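Rondow Sets Budget for Two-Legged Robots at Linen Service

Rondow, the linen and uniform service, plans to buy 2 humanoid robots next year and has set aside money for the power, flooring and training that go with them. The company washes for 131 hotels and clinics.

The purchase follows six months of comparing offers from Branell and Zollex. Rondow said the price of the machines themselves was close. Spare parts and service visits were not, and those will decide the order in September.
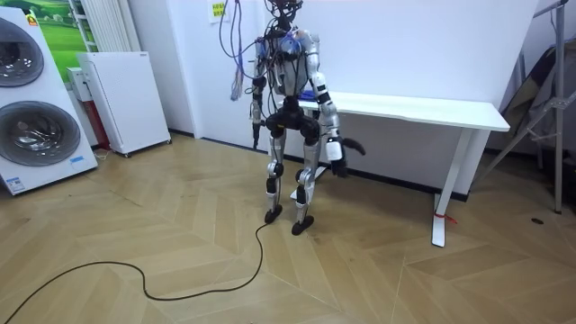

A silver and black humanoid robot stands on a herringbone floor, with a white desk behind it.

The plan also covers cable routing, spare hands and a service contract through Bundgaard. Training is budgeted at 1525 dollars per shift lead. Rondow will pay for the first unit outright and lease the second — a split its finance office asked for so the two can be compared after a year.

No jobs are being cut under the plan, the company said. Folding stays manual for now.

Comments

pressline_kt: Get the parts prices in writing. We waited six weeks for an ankle joint.

Marge in shipping: Does the lease include software updates? The article doesn't say.

dov88: I'd put the money into a second folder first.

Related
Zollex Raises Service Rates for Small Plants
Leasing or Buying: What Laundries Paid This Year
Bundgaard Opens Parts Counter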